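Fil : comparaison de deux pinces pour la suture robotisée sur tissu ex vivo. Une Ginari, mâchoires métal arrondies, contre une Bach, mâchoires noires plus étroites. Même bras, même contrôleur Sulano. Notes de banc, sans prétention statistique.

2/ Le contexte d'abord. On utilise la Ginari depuis octobre pour tout : passage d'aiguille, nouage, traction. Elle fait tout correctement et rien très bien. La Bach est arrivée avec un adaptateur Plillell qu'il a fallu reprendre à la lime. Jeu résiduel au montage : non mesurable avec notre comparateur.

3/ Tâche retenue : points séparés, fil noir, incision courte, nœud à l'instrument. Pas de surjet. Le surjet masque les défauts de prise, la tension se répartit et on ne sait plus quel geste juger.

4/ État de la ligne avec quatre points, mâchoires métal près du dernier nœud : 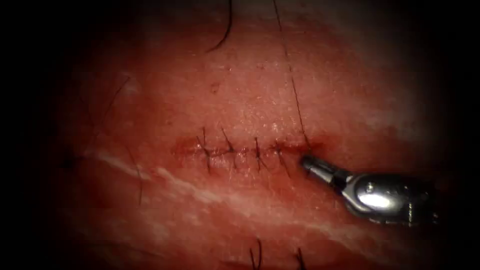 Quatre points séparés, pointe métal à l'extrémité droite de l'incision. Espacement à peu près régulier.

5/ Premier point de comparaison, les reflets. Le poignet poli renvoie un spot franc sur sa face supérieure. La segmentation de l'outil décroche dès que ce spot dépasse la taille des mâchoires à l'image. Le noir règle le problème sur la pince et le déplace sur le fil : fil noir devant mâchoires noires, contraste médiocre.

6/ Contournement testé côté Sulano : exposition fixe, gain bas, éclairage resserré au centre. On perd les bords, qui tombent au noir. Acceptable tant que le brin long reste dans la zone éclairée. Dès qu'il en sort, le suivi du fil l'abandonne et il faut le réinitialiser à la main.

7/ Deuxième point, la prise du fil. Avec la Ginari, l'arrondi des mâchoires oblige à présenter le fil presque perpendiculaire. En oblique, il roule. La Bach accepte un angle plus fermé et tient par la pointe. En contrepartie, elle marque le fil si on garde l'effort de serrage par défaut. Nous l'avons baissé de 8 % et les marques ont disparu à la loupe.

8/ Troisième point, la coordination des deux outils. Schéma actuel : la noire tient et tire le fil, la métal reste en retrait et sert de contre-appui. L'inverse marche aussi, mais le corps de la noire est large et masque les nœuds déjà faits dès qu'elle passe au-dessus de la ligne.

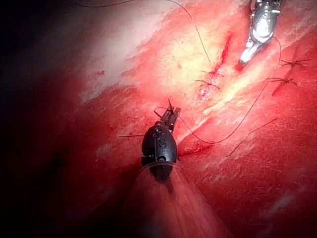
9/ Ce masquage coûte plus cher que prévu. Le planificateur estime la position du point suivant d'après les nœuds visibles. S'il en perd un, il recale l'espacement sur les autres et propose une entrée trop éloignée. Correction provisoire : mémoriser les nœuds validés et ne plus les redemander à la vision. À revoir dès que le tissu se déplace, ce qui arrive à chaque traction un peu longue.

10/ Autre source d'erreur, les brins parasites. Un poil ou une chute de fil a la même largeur apparente que le fil de travail, et la même couleur. Filtrer par longueur ne suffit pas. Filtrer par continuité jusqu'à la mâchoire fonctionne mieux, à condition que la mâchoire soit elle-même bien segmentée. Retour au post 5.

11/ Contrôleur : rien à signaler sur la boucle de position. Sur l'effort, la Bach est plus raide et la consigne oscille à l'approche du contact. Deux réglages essayés, gain dérivé augmenté puis vitesse d'approche réduite. Le second est plus lent et plus propre. On garde le second.

12/ Choix provisoire : Bach côté fil, Ginari côté appui. Ce n'est pas la configuration la plus simple à maintenir, il faut deux jeux de paramètres et deux calibrations de poignet, et l'adaptateur Plillell se démonte mal.

13/ Reste à faire : fil bleu à la place du noir pour le contraste, caméra de poignet décalée vers l'extérieur pour dégager les nœuds, et une mesure de tension sur le brin. Les fichiers de configuration Sulano seront déposés après nettoyage, les noms de variables sont encore illisibles.

29 déc. 2024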